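Review: Priletti Smoke Monitor, Outdoor Version

The Priletti is a particle sensor meant to hang outside a house during fire season. It reads fine particles, temperature and humidity, and sends the numbers to a phone or to a local network share. I mounted mine on the north wall of a house at the edge of Rivadeneyra, elevation 2151 feet, with brush on two sides. It logged nearly 958 hours before I pulled the data for this review.

Setup took one evening. The bracket uses two screws and the unit slides down onto it. The power cable is too short for most eaves, so plan on an outdoor extension. Pairing failed twice over the guest network and worked the first time over the main one. The manual does not mention this.

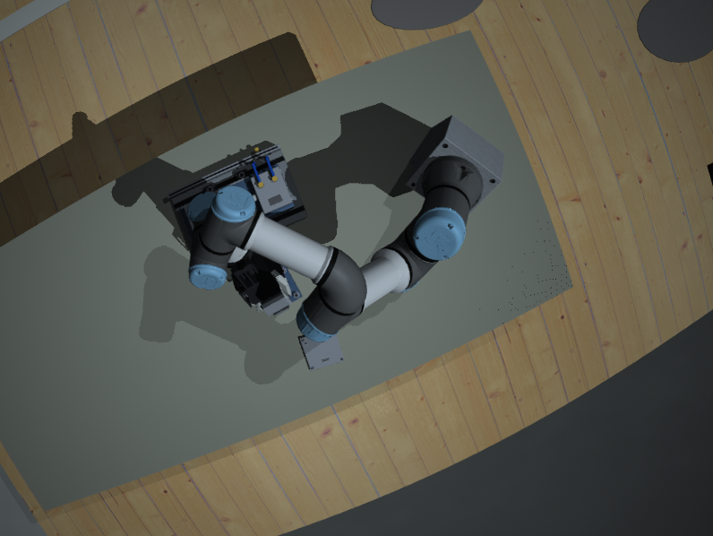 Readings update every three minutes in normal mode and every minute once the level passes a limit you set. The fast mode is the reason to buy this unit. Smoke from a brush fire can arrive quickly when the wind turns, and a slow sensor will show clean air well after you can smell it. The intake sits under a round light-blue cap with a lighter rim, much like the one on the arm's joint, and it has to come off for cleaning. Ash builds up on the mesh behind it. I cleaned the mesh when readings began to lag the older Plidiron I keep on the same wall, and the two then tracked closely again.

Fog is the weak point. On damp mornings in April the Priletti read high until the sun reached the wall. There is a humidity correction in the settings, off by default. With it on, the false peaks were smaller but still there. The Plidiron has the same fault to a lesser degree.

The alarm is a plain tone, loud enough to hear through a closed window. It can be silenced from the unit or the phone. The phone alert depends on the company's server, which I would not count on when the power is out across a whole valley. The local share kept working with the router on a battery, and the log file is plain text with one line per reading.
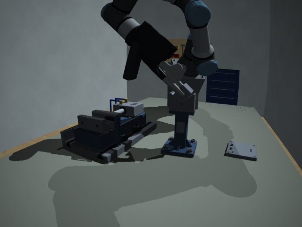

Da-eun Shim wrote in to say that her Priletti stopped saving to the local share after an update, and that a full reset fixed it but wiped the alarm limits. She now keeps the limits written on the inside of the cover. I have not seen the fault on mine, which is still on the older software.

Battery backup is listed as five hours. Mine matched that in normal mode and fell well short in fast mode. Anyone near the Jivutum ridge line, where the power is often cut on windy days, should add an outside battery.

Spare mesh is sold separately.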